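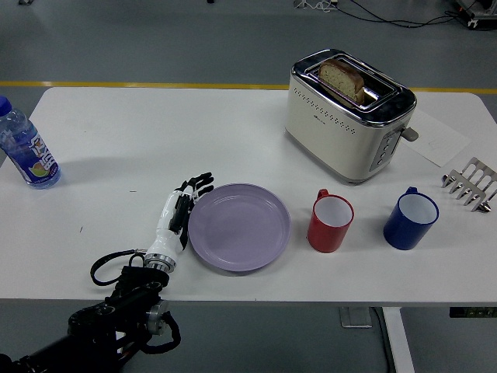

The March notice of the Collska monitor passed over irregular cycles almost entirely, a reader wrote to us, and for anyone whose periods arrive when they please that is the only question worth asking about a device of this sort. The point is accepted. The notice was prepared from the manufacturer's materials alone. The review that follows is based on use, and irregular cycles are dealt with under their own heading.

Collska Home Ovulation Monitor: Review
Sernton Consumer Health Review
Published Oct 10, 2022

The Collska is a handheld reader, made by Zein, that interprets urine test strips for luteinizing hormone and estrogen. It shows one of three results, low, high or peak, and stores them for later reference. It is sold as an aid to conception. The leaflet says plainly that it must not be used as a method of birth control, and this review does not consider it as one. 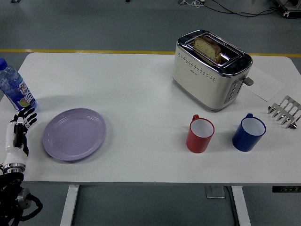
Reading time: 4 minutes

How the monitor was assessed

Thirty-one adults used the monitor at home for 13 weeks. Each received the reader, a supply of strips and the printed leaflet, with no further instruction from us. Participants kept a paper diary and recorded every test, including tests that failed. In total, 1,787 tests were entered. We did not confirm ovulation by ultrasound or blood test, and nothing in this review should be read as a measure of clinical accuracy. Our concern was whether the product can be used as its maker intends by a person who has only the box to go on.

Setup and daily use

Setup consists of entering the first day of the last period and choosing a testing window. Most participants completed it without difficulty. Several set the date in the wrong order, day before month, and did not discover the error until the reader asked for strips at the wrong point in the cycle. The monitor offers no way to correct the start date once a cycle has begun. It must be reset, and the stored results for that cycle are lost. We regard this as the most serious fault in the design.

The strip is dipped for 15 seconds, laid flat and then inserted. The reader takes five minutes to give a result. It makes no sound when finished, and the screen switches off after a short time, although the result can be recalled by pressing the side button twice. The leaflet mentions this on its last page.

Of the tests recorded, 311 gave no result. The diaries attribute most of these to a strip inserted at an angle. The slot is wide enough to admit the strip crooked, and the reader reports only "Error," with no indication of the cause. Failures were more frequent in the first month than afterward. A failed test uses up a strip, and strips are the principal running cost.

Irregular cycles

Zein states that the monitor is suitable for cycles of 21 to 42 days. Participants whose cycles fell within that range but varied considerably from month to month were asked for many more strips than those with steady cycles, and two ran out before the end of a testing window. Where a cycle passed the upper limit, the reader simply stopped requesting tests and displayed a blank calendar. No message advised the user to speak with a doctor or nurse. One should be added.

Persons with polycystic ovary syndrome may have raised luteinizing hormone for long periods, and a test of this kind can then show a peak when no egg is released. The leaflet includes a warning to this effect, in small type, under "Other Information." It belongs on the outside of the box, where it can be read before purchase.

Records and privacy

Readers have written to us more often on this subject since the summer than on any other. The Collska has no wireless connection and requires no account. Results remain on the reader and can be erased from the menu. We found the erase function easy to locate, and the stored cycles did not reappear after the batteries were changed. The optional warranty card asks for date of birth and for the number of months the purchaser has been trying to conceive. The second item has no bearing on a warranty. It may be left blank.

Comparison

The Flonetti monitor, reviewed on this site previously, accepts a corrected start date and sounds a tone when the result is ready. It works only with a telephone application, however, and the application requires an email address. Purchasers who want their records kept off a telephone will prefer the Collska despite its plainer screen.

Finding

Recommended with reservations for persons with fairly steady cycles. Not recommended for persons whose cycles often exceed 42 days, or who have been diagnosed with polycystic ovary syndrome, unless a clinician has advised its use. Zein has been sent a copy of our comments on the strip slot and the start date. Any reply will be added to this page.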